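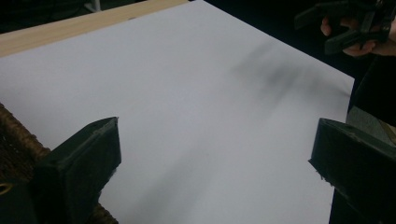 Re: Regional back-formations in the July word list

Home | Archive | Search | Subscribe | List rules

Last updated: December 2022

To the members of the Todingate Dialect and Slang List:

I am writing on behalf of the editorial office in reply to the message from Mr. Dzene, the relevant part of which is quoted here for the convenience of subscribers who receive the list in digest form.

> From: Kęstutis Dzene
> Subject: Regional back-formations in the July word list
>
> The July word list enters "to burgle," "to liaise" and "to enthuse"
> under the single label "back-formation, informal." I question the
> second half of that label. My students at Holidden use "liaise" in
> cover letters and would be surprised to hear it called informal.
> I also see no entry for "to laze," although it was discussed on
> this list at some length. Will the label be revised before the
> printed edition, and may members still send in slips?
>
> K. Dzene

The office accepts the first point. The label was carried over from the Fenico word file, which was compiled from a collection of almost 2000 slips, many of them taken from letters to newspapers whose writers were complaining about the words in question. A verb that irritates a letter writer is not for that reason informal. In the printed edition "liaise" will appear without a usage label. "Enthuse" will keep its label, as 30 of our readers were asked to mark it and most still placed it below the level of formal prose. "Burgle" will be marked "chiefly humorous in older American sources," with a note on "burglarize," the form that most American readers expect.

With regard to "laze," the verb was left out on purpose. It was formed from "lazy," and the pattern is the same as in the other entries, but it is so old that few speakers feel any connection to a process of shortening. The July list was limited to verbs that a present-day speaker might still hesitate over. Members who disagree with that limit are asked to write to the list and not to the editors individually. 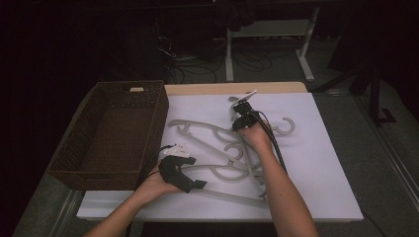 A related matter is the treatment of nouns that have lost their first element. Several members have asked whether "hanger" for "coat hanger" or "clothes hanger" belongs with the back-formations, and it does not. The process is simple ellipsis, in which one part of a compound comes to stand for the whole. A speaker faced with a tangled heap of gray plastic hangers like those on the table will very seldom use the full compound, and the wicker basket beside them is likely to be just "the basket." Such forms will be collected in a separate appendix, prepared by the Yuan reading group.

Members may continue to send slips. Each should give the word, the sentence in which it was heard or read, the region, and the approximate age of the speaker if known. Please limit each message to 100 words, apart from the quotation itself, and do not attach scanned pages. Slips that report only an opinion of a word will be kept on file but will not be cited.

Mr. Dzene's remark about cover letters has been entered as a slip under "liaise," and he is invited to supply a dated quotation to go with it.

For the editorial office,
Todingate Dialect and Slang List

Contact the list office | Copyright Todingate Dialect and Slang List | Back to top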